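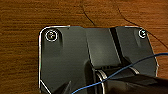 Warm orange-brown wood with fine grain, dark plastic part on top

Willems Table Oil, clear satin
Article no. 1249
Can of 530 ml

Willems Table Oil is a hardening oil for indoor tables, desks, shelves and counters of solid wood or real veneer. It goes into the wood and leaves a thin layer which can be repaired in one place without sanding the whole top. We make it in our workshop in Stimcombe after a recipe of Maarten Mertens, who made furniture for many years before he started with oils.

The oil is clear, but every clear oil makes wood somewhat darker and warmer. Pale woods such as ash and birch become a little yellow. If you wish to keep a pale wood pale, please choose our Table Oil White instead. Always make a test on the underside of the table first, and look at it again the next morning, in daylight.

How to use

Sand the wood in the direction of the grain and remove all dust. Stir the can well, also when it was already stirred last week. Put on a thin coat with a lint-free cloth or a short brush. Wait fifteen minutes, then wipe off everything that the wood did not take. What stays on the surface will become sticky, and this is the most common question we get by e-mail.

Let it dry overnight. New wood needs 3 coats, old oiled wood is mostly satisfied with one. Between the coats you may rub lightly with a fine pad.

You can use the table carefully after one day. For the first week please put no wet glasses on it and do not clean it with water.
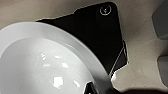

Glossy white, light from above

Cloths with oil on them can catch fire by themselves. Put them in water directly after use, or let them dry flat outdoors. Do not throw them in the trash in a ball.

Storage

Unopened, the can keeps for 36 months in a room without frost. After opening, press the lid on firmly and clean the edge first, otherwise it does not close. A skin on the oil is no problem when you take it out in one piece. If the oil below is thick like honey, it is too old.

Question from a customer

Siham Matar from Vavby wrote to us: "My desk has a varnish from the store. May I oil over it?" Unfortunately not. The oil can not go through varnish and will stay wet on it. The varnish has to be sanded off completely, also in the corners. For a desk with very thin veneer we advise to leave it as it is.

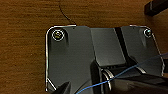 Last changed: April, 16:40 (L. Kramer)

Changed in this version: drying time for oily woods. Teak and similar woods need two nights between the coats. Before oiling, wipe them with alcohol and let this evaporate.

Delivery

We send from Stimcombe, and you can also pick up your order at the shop in Jandcombe. Please mention the article number when you call. For larger amounts, ask for Thắng Đinh. The safety data sheet is sent free of charge with each first order.

See also: Table Oil White, Willems Wood Soap, lint-free cloths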